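Right, Drarosside people, a quick thread on the new health rules, because the council's page keeps falling over and my mum has rung me twice about it.

Pubs and cafes have to shut their doors by 9 pm from Wednesday. Takeaway can carry on later, so the Kolness chip shop is safe (phew!).

We had 394 new cases last week, almost double the week before. The total since January is 1,261. 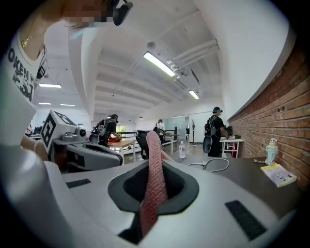
White tee and gold necklace, Wednesday mood

Indoor events are capped at 100 people, and that includes staff. Weddings too, sorry! My cousin has a guest list to chop and she is NOT happy.

Care homes: 2 visitors per resident, same two names each time. You have to ring ahead. I rang Iravia House this morning and got through on the third go, they were lovely about it.

Rawiri Whitelaw from the health board was on local radio at lunch and said schools stay open for now. He wouldn't be drawn on after half term.

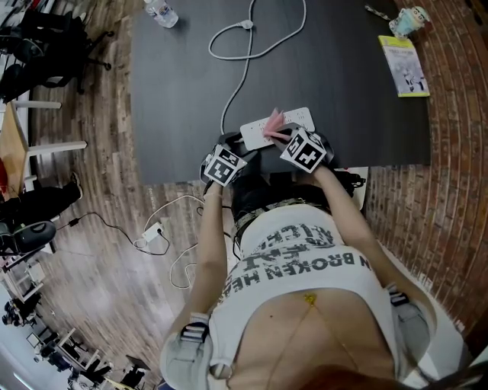 Both hands full, big letters on the top

Testing is at the Lozano Road car park, 8 till 6, no booking needed. Bring a coat, the queue is outside and it goes right round past the bins.

Will add more when the council page comes back up. Masks on the bus still, please!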